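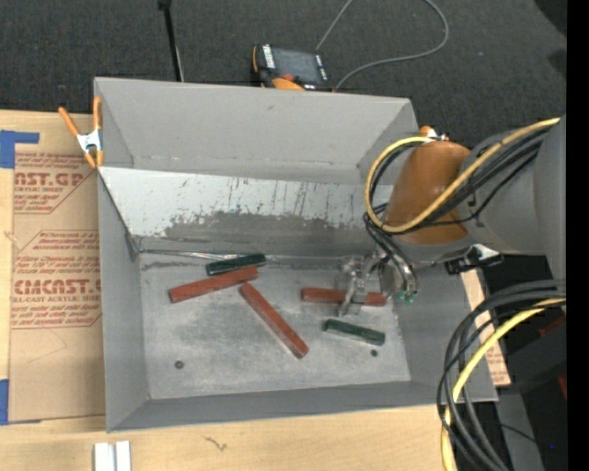

Bin clamped at the rim, cables looped over the right side, blocks in for a test pick.

Workshop tips: when the arm drops things

The brochure for our Takagi arm promised a "self-correcting grip". In April it let go of a block halfway across the bench and carried on as if it still had it, placing nothing at all, very neatly, 21 times. So take these as the notes of someone who no longer believes brochures.

Check the hoses first. Everyone wants to blame the software. Ours was a hose that rubbed each time the wrist turned, and the split only opened at full reach. Run the arm slowly through its whole travel with your hand on the stop button and watch the loops. If a loop goes tight or catches the rim of the bin, give it more slack and try again.

Clamp the bin. It will creep if you don't, a hair at a time, and after 200 picks the arm is coming down on the wall. Spring clamps are fine for light work. I wouldn't trust them with anything heavy, whatever Jidex says about its "universal" ones.

Keep the teach pendant where you can grab it. Behind the bin is a bad spot if you have to lean past the arm to get there.

Tape does not hold a sheet flat for long. Press it down again every morning, or cut the sheet to size and be done.

Don't reach in during a pause. A paused arm is still live. Mine waited some 15 seconds after a fault and then finished its move, with no beep. Power off, then fingers.

Slow down before you buy anything. I was quoted for a Trodora sensor kit to cure the dropping. Turning the speed down to 60 per cent and changing the hose did it for the price of the hose. The kit may be marvellous, I haven't tried it — but neither had the man selling it.

Wededer workshop pages, last changed July 2024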